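Plodgate Blue Painter's Tape, 2-roll pack
Reviewed May 16, 2025

I didn't expect to have this much to say about tape, but I'm on my second pack and I love the stuff! I use it for marking out tables into zones, so everything has its own square and goes back to it. I used to do this with a pencil and a yardstick, and I'm never going back.

The blue is the first thing I liked. It's bright enough that you can find your lines from across the room, and it looks good on plain brown paper as well as on gray. It tears cleanly by hand (no scissors, hooray) and each roll is 35 yards, enough for a big grid with plenty left for labeling jars.

Blue lines on brown paper with a white enamel mug in the first three, then a crossing on gray:
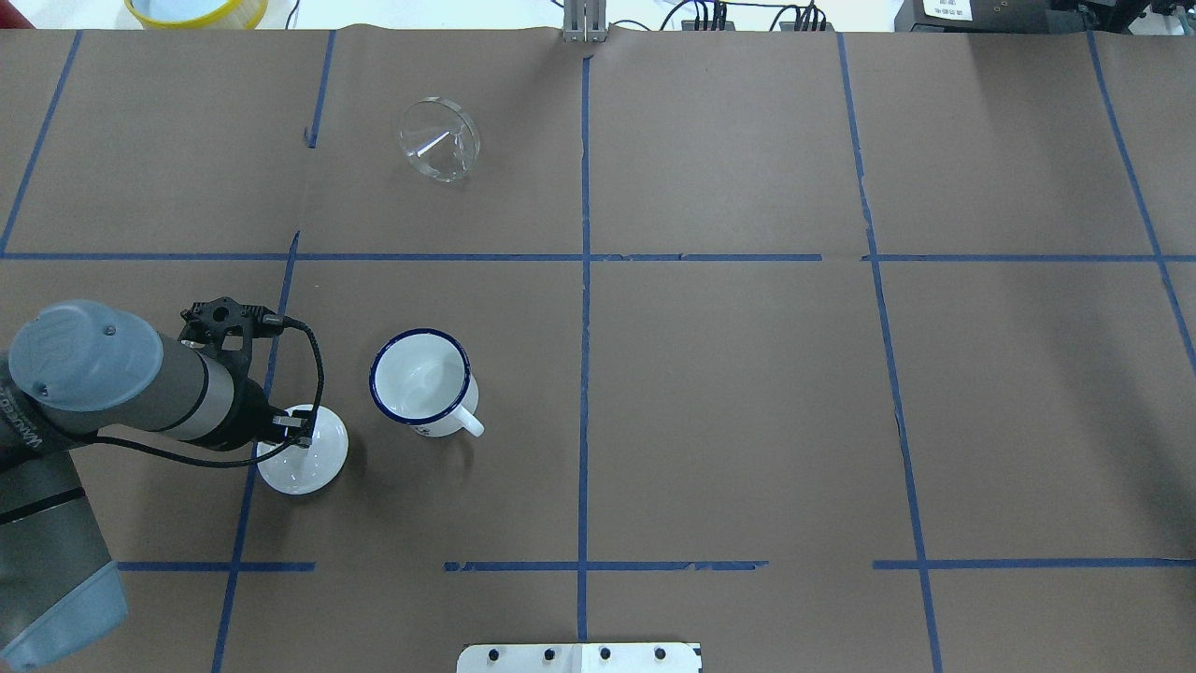
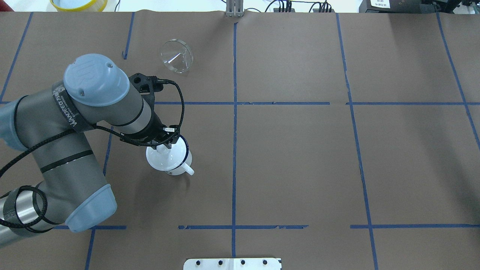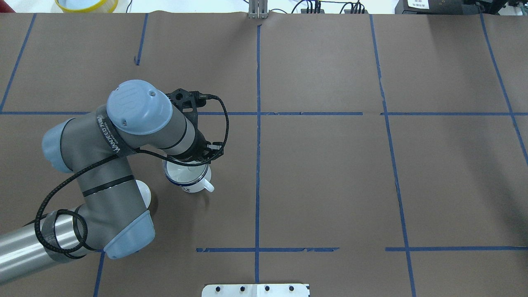
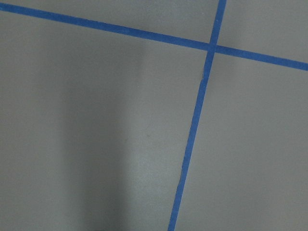 Now the fussy part. Paper is harder on any tape than a bare tabletop is. If you pull a long strip tight as you lay it, the paper puckers, and you'll get creases running along the line. Unroll a foot or two, let it relax, then press it down from the middle. Torn ends can start to lift too, so I go back over those with my thumb. Where two strips cross I just run one over the other. I tried cutting neat little butt joints once and it took all evening.

On bare surfaces it's close to perfect. I left a grid down from November until spring and it came up with no goo, just a bit of dust along the edges. On kraft paper, plan on the tape staying for the life of the sheet, as it will take some fibers with it when you peel.

My one real gripe is the cardboard core, which is a hair too small for my dispenser. I'd still buy it again tomorrow, and I'd love to see a wider roll in the same blue.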